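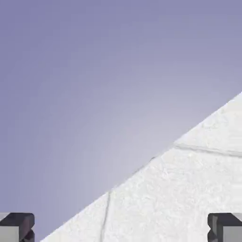

**Block sorting: where the example set stands**

November 27, 2024

The Pallwood simulation group has closed the first round of example gathering for Fliltitz, the learning system that will handle block sorting. The set now holds 1,614 episodes. Each one is a single attempt driven by a person at the Morthorpe desk, with the arm following in the simulator and every camera view saved along with the joint positions.

Over 200 further attempts were thrown out. Most of those were operator errors, such as a wrong block picked up or a long pause in the middle of a move. We kept attempts where the operator missed a grasp and then recovered, provided the recovery was clean. Zsolt Kelemen argued for this in the spring planning notes and the first training runs support him. A model trained only on perfect grasps had little idea what to do after a bad one.

The views from the hand took the most work. When the gripper is tilted, they can be nearly all floor and background, and an early version of the filter marked such stretches as dead footage and cut them. That left gaps in the middle of otherwise good episodes. The filter has been changed to check arm motion first, and the missing stretches have been restored from the raw logs.
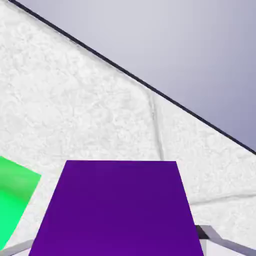 Close approaches are a separate matter. In the last moments before a grasp, the target can fill much of the hand view and the neighboring blocks drop partly out of it. We now store the hand view at full rate during the approach and at a lower rate during travel. Episodes are larger as a result, and anyone copying the set to a laptop should plan for that. The Amin server has a reduced version with 80 episodes for people who only want to test a data loader.

The overview camera is still the one we use for labeling. Labelers mark which object the arm is working on and when each grasp begins and ends, and they need to see the whole platform to do it. Small blocks at the tall magenta box are the slow ones to label, because a finger reaching down into the open top can hide part of the block, as it does with the teal one. The yellow cubes at the green slab are easier to follow from that side. When a label is in doubt, mark it as unsure and leave the note field filled in.

So far 900 episodes are fully labeled. The rest will go out in batches, and each batch will be checked by a second person before it is merged.
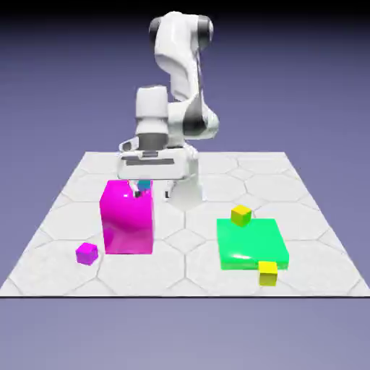 Round two will put more weight on starting layouts. Too many of the current episodes begin with the blocks in similar spots, and the model has learned to lean on that. Operators will be given a new random layout before each attempt and should not reset it because it looks awkward. A small cube sitting by itself on the tiles, like the purple one to the lower left of the magenta box, is a perfectly good target and should be picked up from where it lies. The same goes for a cube right against the front edge of the slab, where the fingers have less room on one side.

Desk time for round two can be booked through the Morthorpe calendar. New operators need to complete the practice task first, and practice attempts are not added to the set.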